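Thursday notes: fruit storage and humidity drawers

Thu 1 January

Kylie Stubbs wrote in to ask why the guavas she buys in Ashby are good for two days and then are not. Murray McPhee had the same complaint about pears in May. I told him I would write it up and then did not, so this covers both.

Fruit falls into two groups for storage purposes. Climacteric fruit keeps ripening after it is picked, with a rise in respiration and ethylene output. Bananas, pears, tomatoes, mangoes and most guavas belong here. Non-climacteric fruit (citrus, grapes, cherries, strawberries) is as ripe at harvest as it will ever be. Leaving a sour orange on the counter gets you an older sour orange.

For guava, skin color is a fair guide in the varieties that go yellow and a poor one in those that stay green. Smell and a light press near the stem end work better.
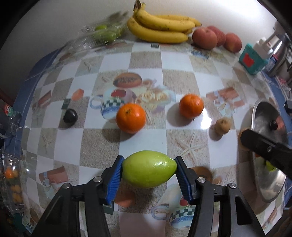

Guava, pale green skin.

A hard guava goes on the counter, out of the sun, until it gives slightly. Then it goes in the refrigerator and gets eaten within a few days. Chilling it while hard slows the ripening, and a long spell in the cold can brown the flesh. Pears are the exception people trip over: many winter pears need a cold period first and ripen properly only after it.

On to the drawers. Most refrigerators have two, each with a slider that opens or closes a vent. Closed holds moisture in and suits leafy greens, carrots and herbs. Open lets moisture and ethylene out and suits ripe climacteric fruit. My Eltau came with both sliders in the middle and a manual that describes them as "adjustable."

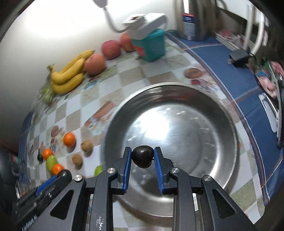
I put a cheap hygrometer in each drawer for seven days. With the vent closed and the drawer mostly full, the reading settled at around 90 percent. The open drawer followed the main compartment and dropped every time the compressor ran. A nearly empty drawer behaved like an open one wherever the slider was set, so filling it matters more than I had assumed.

Washing is a separate matter. Wash before eating. If you must wash ahead, dry everything completely, stem ends included, or mold will start there.

Lorraine Kereama asked about ethylene absorber packets. I have not tested the Wullness ones. Potassium permanganate does oxidize ethylene, but I have no figures for how much gets past a packet that size in a drawer opened 5 times a day.

Next up is onions, and why mine sprout.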